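Morsy House Children's Center – Walk-Through Safety Checklist, April
Completed by Meriem Fahmy
Started 7:40 a.m., before the noise

Marks used: OK, FIX, WATCH, and N/A. Last time somebody added "meh" as a fifth mark. Please don't. The binder has a column for opinions and I have filled it.

SECTION 1. ENTRANCE AND COAT AREA

1.1 Front door closes and latches on its own: OK
Comment: It now closes with real conviction. See 1.2.

1.2 Finger guards on hinge side, full height: FIX
Comment: The guard has come away at the bottom, at exactly the height of a person who is two. Pletov has the replacement strip. Until it's on, an adult works the door.

1.3 Sign-in sheet out, with a pen: WATCH
Comment: Sheet yes. Pen on a string, string attached to nothing.

1.4 Coat hooks tight, no sharp ends: OK
Comment: One hook turns all the way around like a weather vane but holds. I tightened it. It'll turn again.

1.5 Floor mat flat, edges down: FIX
Comment: Same corner as last month. I wrote "curling" then and I'm writing it now. Tape is not a repair, though I admire the number of layers.

SECTION 2. PRETEND KITCHEN AND SOFT TOYS

2.1 Play stove and sink anchored to wall: OK
Comment: Pulled hard. The wall and I are both fine.

2.2 No small parts under the choke tube size: FIX
Comment: Three play coins and the stem of a pear. The rest of the pear hasn't been located. All removed from the toddler side.

2.3 Soft toys: seams closed, no stuffing showing, patches sewn down on every edge: WATCH
Comment: Pull each seam with both thumbs. Pull the patch too, corner by corner. A label that lifts enough to get a fingernail under goes in the mending bag the same day, whatever the child holding it has to say.

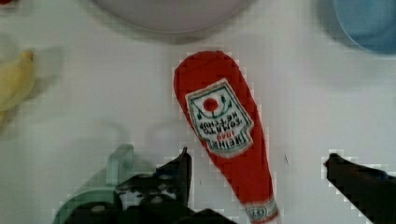

Item 2.3, soft toys. Plush ketchup bottle, label side up.

2.4 Soft toys washed on schedule: WATCH
Comment: The wash log is filled in through the end of the month, which would impress me more if the month were over. Please log washes after they happen.

2.5 Play food kept apart from real food: FIX
Comment: There was a real cracker in the play toaster. It had been there long enough to fool me.

2.6 Dress-up clothes free of cords and long ties: OK
Comment: The cape now closes with a tab and opens when yanked. I tested this on myself.

SECTION 3. FURNITURE AND FLOOR

3.1 Tables steady, edges smooth: OK
Comment: The Fellus tables are holding up. The older round one wobbles when leaned on, so I've moved it to the staff room, where it can wobble under coffee.

3.2 Shelves anchored, heavy items low: FIX
Comment: The block bin is back on the top shelf. I understand why. Blocks are loud. They are also heavy, and the bottom shelf is where they live.

3.3 Toys and small furniture checked from underneath: WATCH
Comment: The tops of things get wiped and looked at all day long. Turn everything over.

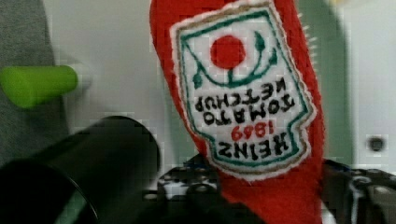 I put this line on the form two years ago after finding a staple the length of an eyelash on the bottom of a step stool that had passed every inspection standing up. It takes an extra ten minutes for the whole room. Chairs get flipped, bins get tipped out, dolls get held by the feet. You'll look odd doing it if a parent comes in early. Carry on.

3.4 Outlets covered: OK
Comment: All of them, including the one behind the bookcase that took me and a flashlight some time to meet.

3.5 Window blinds cordless, or cords tied high: OK

SECTION 4. KITCHEN (THE REAL ONE)

4.1 Fridge thermometer present and readable: FIX
Comment: Present. It's facing the back wall, keeping its findings to itself. Turn it around.

4.2 Cleaning products locked up: OK
Comment: The Urnidum spray is in the high cupboard with the label facing out. Good. The key is on the nail next to the cupboard. Less good. Moved to the office.

4.3 Allergy list posted and current: OK
Comment: Best page in the building. Clear print, updated this month.

4.4 Fire extinguisher charged, tag signed: OK
Comment: Unit 667, needle in the green. Someone has hung an apron on it. Extinguishers are not hooks.

SECTION 5. YARD

5.1 Gate latch out of a child's reach: OK

5.2 Fall surface deep enough under climber: FIX
Comment: Should be 9 inches of wood chips. It's that deep everywhere except the bottom of the slide, the one place anyone lands. Rake it back every morning until the delivery comes.

5.3 Sandbox covered overnight: WATCH
Comment: The cover was beside the sandbox, so in a sense they spent the night together. The cats have noticed.

5.4 Ride-on toys, wheels and handles tight: OK
Comment: The green trike squeaks. I've been asked to fix this by staff and begged not to by its driver. No safety finding either way.

FOLLOW-UP

Finger guard: Pletov, before anything else on this list.
Wood chips: order 796, paid, waiting on the truck.
Entrance mat: I have $600 for small repairs and this mat is getting some of it.
Mending bag: on the hook by the office, needle and red thread in the side pocket.

Finished 10:15 a.m. Pear still missing.
M. Fahmy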